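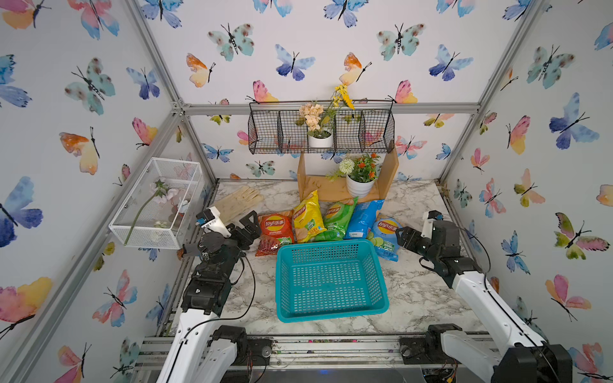
Figura 1. Bolsas de patatas Lay's y cesta calada de plástico.

3.2 Orden de los aperitivos

Para esta parte del trabajo elegimos productos ligeros y de envase blando – los más difíciles de apilar en la despensa de la residencia Saha. Lakmal Pramanik midió la cesta y anotó el hueco que dejaba cada bolsa. Probamos 3 maneras de guardarlas: de pie, tumbadas y mezcladas. De pie se lee mejor el sabor, pero se vencen hacia delante si la cesta no va llena. El gasto total en material fue de unas 600 rupias.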